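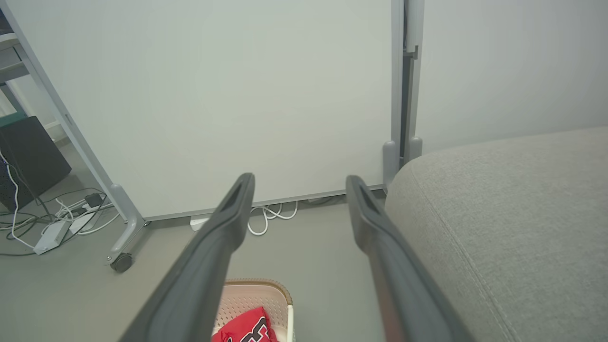 Torkura Home Arm, used for 9 weeks

I bought the Torkura to pick up after us. It handles clothes well. A shirt or a towel goes into the basket on the first or second try, and it can carry the basket across a smooth floor. Cables are another matter. It grabs one loop, pulls, and stops when the plug catches under something. The fingers are also slow near soft furniture.

Folding is listed as "coming." I would not pay for that yet.

At 1182 dollars it does one chore out of the five I wanted. The older Namine costs 200 less and does the same one, only louder. Three stars.

Zoriana Marchuk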